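Open Day at the Pikus Brake Works, Holside

I've been driving for a long time and doing my own brake pads for most of it, so when a notice went up at my parts store that Pikus was opening its Holside plant to the public one September morning, I signed up on the spot. They make pads and rotors, mostly for older sedans and small trucks, and I've had a set of theirs on my pickup for two winters now.

Doors opened at 9 and there were 18 of us in my group, mostly home mechanics like me, plus a couple of people who run delivery vans. We got safety glasses, earplugs and a very strong cup of coffee, and off we went.
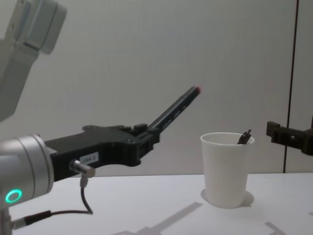
The first stop was the mixing room, and I could have stayed there all morning. A brake pad starts out as powder! I guess I knew that somewhere in the back of my head, but seeing it go into the drum as gray dust and come out the other end as a block you could hammer a nail with is something else. Our guide said the recipe for the regular street pad has 11 ingredients, and no, she wouldn't tell us what they were (one of the van guys asked twice).

Next came the presses and then the ovens, where it got loud and warm and I finally used my earplugs. After that the pads go to grinding, and they get a chamfer on each end to keep the squealing down. I asked about squeal, of course. Her answer was that most of the noisy pads people send back are fine and the trouble is dried-up grease or rusty slide pins. Guilty – I've skipped cleaning the pins more than once. 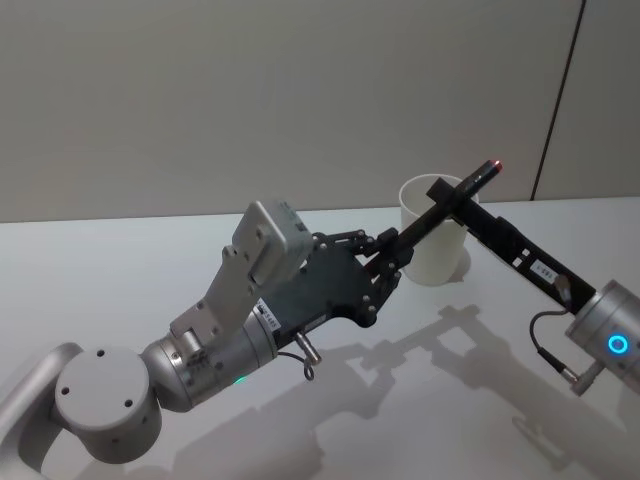 My favorite part was the test bench, which they call the Raju. It spins a rotor up and clamps the pads down on it over and over, 1,000 stops for a full run, and you watch the thing through a thick little window. By the time we got to it the rotor was glowing a dull orange and everybody went quiet and then started talking at once. They let us handle a worn-out pad from an earlier run next to a new one, and I wish I could've taken the pair home to show my kids why I nag them about riding the brake down the hill.

There's a small shop at the end run by Fenodska, the outfit that handles their sales. I paid $28 for a front set for my wife's car and got a tube of slide pin grease thrown in, maybe as a hint.

If you go, wear closed shoes (they turned one man away in sandals) and park on the street, as the lot fills up early. The tour ran until almost noon and there's nowhere to eat nearby, so bring a sandwich. I'm doing the front pads this weekend, pins and all.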